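Sikero Round Table Set: cloth and runner
Item 1506 | Tetel Home

I've been selling table linens for 12 years and this is the set I keep on my own table, so forgive me if I gush a little! The cloth is pale, with trees and leafy sprigs printed all over it, and the teal runner goes straight across the middle. It's a snack table kind of set, if you ask me. 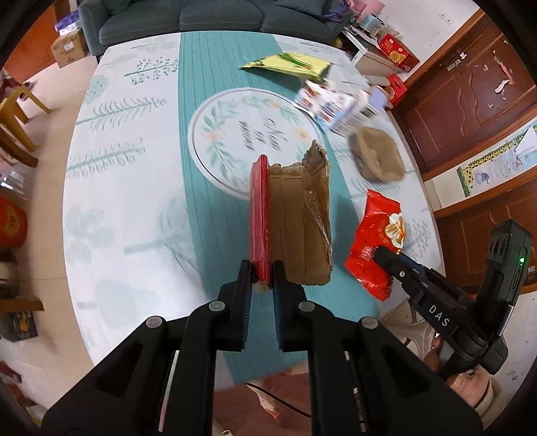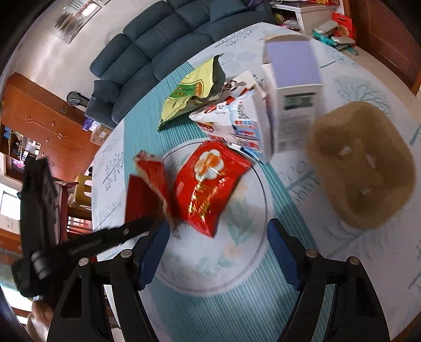
The Sikero cloth and teal runner on a round table, out with the snacks.

What you get: 2 pieces, one round-table cloth and one runner. Plates and treats are not included (sorry, I do get asked).

I like that the print is calm. You can pile on shiny red packets and patterned plates and it all still looks like it goes together. The runner has a fine texture you can feel with your fingertips, and it stays put pretty well, though on a really slick tabletop I'd put a grip pad under the cloth first.

Washing: cold, gentle cycle, with similar colors. I hang mine over the shower rail and iron it on the back while it's still a bit damp. The runner I wash by itself the first time. Please don't bleach either one!

We've shipped more than 3000 of these from our Cusby workroom, and the teal is the color that always goes first. If it shows as sold out, the next batch is due in December and you can leave your email at the bottom of the page.

Goes nicely with: Coelho cloth napkins in teal or plain white.

Returns are fine if it's unwashed and still folded. Keep the paper band, it has the item number on it.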